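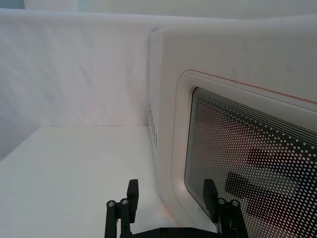

Placing and cleaning a small microwave

Posted by Joar Brekke, Dec 18, 2020

My old microwave went in May and I have used a small white one from then on. Most of my notes concern where to stand it.

Clearance first. I leave a hand's width at each side and twice that behind, then check it again after cleaning the worktop. Small grids of vent holes like the one in the left panel fill with lint, so I go over them with a dry brush.

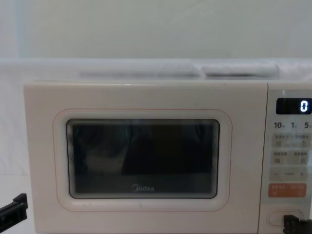 Glass is best cleaned with a damp cloth and very little soap. Smears show badly on a dark window, and with this Midea the reflections hide half of them - I look from the side. The pale band round the glass gets a second wipe. 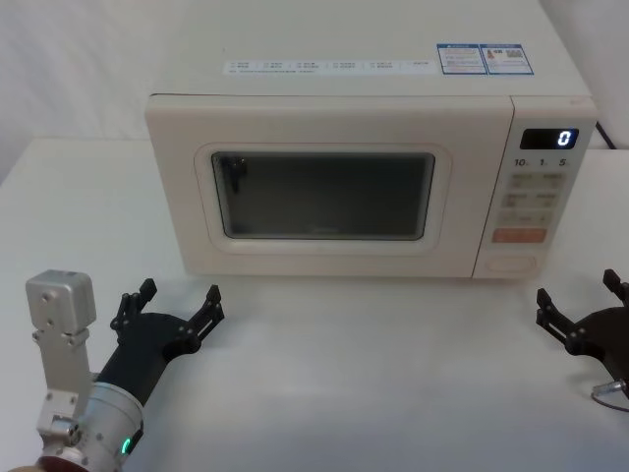
Settings matter less than people think. I reheat soup in short bursts and stir in between. The 10, 1 and 5 keys cover that, and the display at 0 tells me no time is left over from the last bowl. Åsmund Söderlund prefers one long run at 500 watts. His soup is hotter at the rim than in the middle. 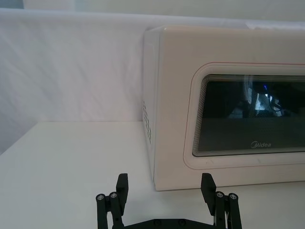
He also stirs only once, at the end. I will measure both methods with the Zarnudis probe when it arrives.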